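Participants wanted: hand-held gripper comparison, November

Skuritz is looking for people to help us compare two pairs of hand-held grippers, the Praner and the Beron. No experience needed. You must be 18 or over and able to stand at a table and use both hands.

You will do the same short tasks with each pair, such as opening lids and moving small items between compartments. Cameras record the work. A session takes two hours with a break, and you will be paid £200 for completing three.

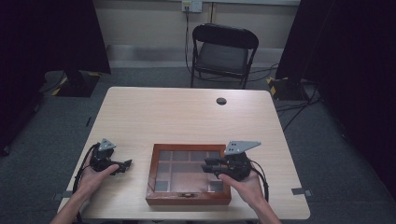
A gripper in each hand, at the glass-lidded box.

Afterwards you fill in a form on grip, weight and how your wrists feel. Please don't apply if you have had a hand or wrist injury in the past year.

Sessions start at 9.30 am or 2 pm. To apply, write to Folasade Wike at the Nwankwo building, room 379, and say which start time suits you.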